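Nillby T2 Two-Arm Floor and Bedroom Unit

Product page > Service robots > Light chores
Supplier: Dosura
Status: pilot units only, not for retail sale
Page updated Tuesday, July 23, 2019

Overview

The Nillby T2 is a two-arm unit for light chores in guest rooms, staff housing and small workshops. It handles pickup of dry litter, moving of small bins and baskets, and simple bed work. It uses ordinary hand tools with ordinary handles. No special dustpan, brush or bin is supplied with it and none is needed, within the limits listed under Tools.

Buyers ask whether the T2 can take over a cleaning shift. It cannot at present. It can do some of the single tasks that make up a shift, at lower speed than a person, with an operator in the building. The ratings below are meant to show which tasks those are.

Task ratings

A task is rated Ready when the unit completes it without help in at least 17 of 20 trials in our test room. Assisted means an operator must step in more often than that. Not rated means we do not recommend trying it.

Carry dustpan, level, light dry litter: Ready
Tip dustpan into open basket or bin: Assisted
Sweep into dustpan with hand brush: Assisted
Move empty basket, one hand: Ready
Move full basket: Not rated
Pull flat sheet over mattress: Assisted
Fitted sheet, any size: Not rated
Wet mopping: Not rated

The dustpan tasks are rated separately because they fail for separate reasons. Carrying depends on wrist angle. A pan that dips at the front will shed light film and wrappers well before it sheds grit. Tipping depends on where the front lip sits relative to the rim of the basket, and the lip is hard for the unit to judge when it is close to the rim and a similar height.

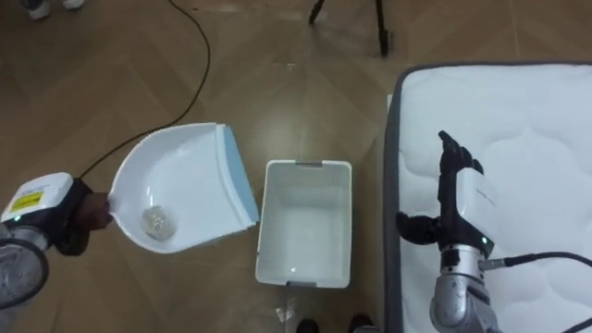

Dustpan work, left hand. Clear plastic on the pan, open basket alongside.

Clear plastic remains the hardest litter we test. It gives weak edges in the camera view, more so on glossy floors where reflections compete with it. Paper, lint and colored wrappers are found more reliably. If a site produces mostly clear film, plan on a person checking the floor after each run.

Tools

Handles should be stiff and long enough for all the fingers to close on. Pans with a rubber front lip are preferred over bare plastic. Baskets should have an open top; hinged and swing lids are not supported. Perforated walls are acceptable. Place the basket on the floor, clear of table legs and cords.

Floors

Hard floors only for litter tasks: wood, wood-pattern, tile, sealed concrete. Rugs must be lifted before a run. Cables on the floor should be routed along the wall where possible.

Supervision

One trained operator per unit. The operator may stand in the work area but should stay out of reach of both arms while they are moving. The hands stop on overload; the stop is not a substitute for keeping clear. Operator training takes 3 days and is held at the Drarer site.

Known limits in the current release

The idle arm holds its last position while the other arm works. Leave clearance on both sides.
Grip is not rechecked during a carry. A pan that turns in the hand is noticed only at the next stop.
The unit does not confirm that litter has left the pan. Release 149 adds this check and is in test.

Ordering a pilot

Pilot units are placed through Ghorbani under a service agreement. A site visit is required first. Send floor type, room sizes and a list of the tasks you want covered. Technical questions go to Shaohua Lu, site visits and training to Chunhua Ye. Visits for July are full.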